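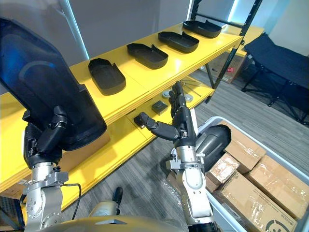 Ob man eine Hand mit so vielen Gelenken überhaupt sinnvoll von Menschen vormachen lassen kann, wollte Nyokabi Kinyua gleich zu Beginn unseres Pressegesprächs wissen, und ob am Ende nicht doch nur eine teure Sammlung von Fehlgriffen herauskommt. Gute Frage! Ich habe sie mir notiert, weil sie ziemlich genau trifft, womit wir uns bei Cirnside seit Monaten beschäftigen.

Cirnside startet offene Beispielsammlung für zweihändiges Greifen

Cirnside, 13. Juni 2019

Ich mache es kurz, soweit ich das kann (meine Kollegen lachen jetzt): Wir haben die ersten 1.000 Vorführungen für unser Lernsystem Garnley beisammen. Eine Vorführung ist bei uns eine einzelne, von einem Menschen gesteuerte Aufgabe an Regal und Kisten, vom ersten Griff bis zum Loslassen. Davon geben wir 800 an Hochschulen und kleine Firmen weiter, die selbst an Greifaufgaben arbeiten. Den Rest behalten wir zurück, damit wir das System an Aufgaben prüfen können, die es noch nie gesehen hat.

Ich heiße Brian Mabula und leite die Datenaufnahme. Normalerweise schreibt solche Mitteilungen jemand, der das besser kann als ich. Diesmal wollte ich selbst ran, denn über die Aufnahme wird meistens in einem halben Satz hinweggegangen, und dabei verbringen wir dort die meiste Zeit.

Wie so ein Tag aussieht

Zwei Arme, zwei schwarze Hände mit mehreren Fingern, davor ein knallgelbes Regal. Oben stehen flache schwarze Schalen in einer Reihe, unten liegt Kleinkram: Metallscheiben, ein paar dünne Stäbe, ein kleines dunkles Kästchen. Daneben eine Kiste mit Kartons, die mit durchsichtigem Klebeband umwickelt sind. Sieht nach wenig aus, ist aber eine Menge Arbeit. Glänzende Flächen zum Beispiel machen uns das Leben schwer, und Klebeband ist fast das Schlimmste – je nach Licht sieht dieselbe Kartonseite für das System jedes Mal anders aus.

Die Arme werden ferngesteuert. Wer gerade dran ist, trägt Handschuhe mit Sensoren, und die Hände machen die Bewegung nach. Nach 50 Vorführungen wird abgelöst, länger hält das kein Mensch konzentriert durch. Ich habe es einmal versucht und danach beim Abendessen die Gabel angeschaut wie einen Gegner.

Besonders gern mögen wir die Aufgaben, bei denen beide Hände Verschiedenes tun. Die eine hält etwas Großes am Rand fest, die andere tippt oder schiebt mit einem ausgestreckten Finger ein kleines Teil. Für uns ist das so alltäglich, dass man beim Vormachen erst einmal stutzt: Mit welchem Finger mache ich das eigentlich? Und wie fest halte ich dabei mit der anderen Hand? Lilian Kariuki hat dafür eine eigene Übungsstunde entwickelt, die alle durchlaufen, bevor ihre Vorführungen in die Sammlung kommen. »Man muss sich abgewöhnen, elegant sein zu wollen«, sagt sie. »Wer langsam und ein bisschen stur arbeitet, liefert mir die besten Daten.«

Fehlgriffe bleiben drin

Damit zurück zu der Frage vom Anfang. Ja, in der Sammlung stecken Fehlgriffe, und zwar mit Absicht! Wenn jemandem eine Scheibe wegrutscht und er sie im zweiten Anlauf erwischt, löschen wir das nicht. Wir markieren die Stelle, schreiben dazu, was passiert ist, und lassen die Korrektur stehen. In den ersten Wochen haben wir das noch anders gemacht und nur die sauberen Durchgänge behalten. Das Ergebnis war ein System, das wunderbar greifen konnte, solange alles genau da lag, wo es liegen sollte, und das beim ersten verrutschten Karton völlig ratlos ins Leere fasste. Seit Mai nehmen wir deshalb beides auf, und die Beschriftung unterscheidet sauber zwischen Fehlgriff, Korrektur und Abbruch.

Um diese Beschriftung kümmert sich Kimutai Mfaume. Jede Vorführung wird von 2 Personen unabhängig durchgesehen, und wenn sie sich nicht einig sind, landet der Fall auf seinem Tisch. Am häufigsten gestritten wird über die Frage, wann eine Berührung anfängt. Klingt kleinlich, ich weiß, aber für das Lernen hängt viel daran, ob der Finger ein Teil schon schiebt oder gerade erst anstößt. Wir haben dazu inzwischen eine Anleitung geschrieben, sie liegt der Sammlung bei.

Was drin ist

Zu jeder Vorführung gehören das Bild vom Kopf des Roboters, die Stellungen aller Gelenke in Armen und Händen, die Eingaben aus den Handschuhen und eine kurze Beschreibung der Aufgabe in einfachen Worten. Auch vermerkt ist, wer gesteuert hat, allerdings nur als Kürzel. Tonaufnahmen gibt es keine, und das ist für alle Beteiligten besser so.

Was noch fehlt: Abwechslung beim Ort. Wir haben bisher in einem einzigen Raum aufgenommen, mit demselben grau gestreiften Teppich und derselben hellen Wand. Das wissen wir, und das steht auch so in der Beschreibung. Als Nächstes ziehen wir mit dem Aufbau nach Duvlow, wo uns die Firma Bellis einen Teil ihrer Packhalle überlässt. Andere Böden, anderes Licht, andere Regale – darauf freue ich mich sehr, und Mutua Mwakyusa, der den Umzug plant, freut sich hoffentlich auch bald wieder.

Wer mitmachen kann

Anfragen für die Sammlung nehmen wir ab sofort entgegen. Für Hochschulen ist sie kostenlos, kleine Firmen zahlen eine Pauschale, mit der wir die Durchsicht neuer Vorführungen bezahlen. Wir bitten alle, die damit arbeiten, uns auffällige Stellen zurückzumelden: falsche Markierungen, fehlende Gelenkdaten, Aufgaben, deren Beschreibung nicht zum Ablauf passt. Korrekturen arbeiten wir in die nächste Fassung ein und nennen auf Wunsch, wer sie gefunden hat.

Außerdem suchen wir für Duvlow Leute, die das Steuern lernen möchten. Vorkenntnisse braucht es keine, Geduld schon. Die Einweisung übernimmt Lilian Kariuki, bezahlt wird ab der ersten Übungsstunde. Wer lieber erst einmal zuschauen will, darf sich ebenfalls melden, wir machen gern einen Termin aus.

Kontakt für Presse und Anfragen zur Sammlung: Brian Mabula, Datenaufnahme, Cirnside
Kontakt für Interessierte am Standort Duvlow: Mutua Mwakyusa
Abdruck frei, über ein Belegexemplar freuen wir uns.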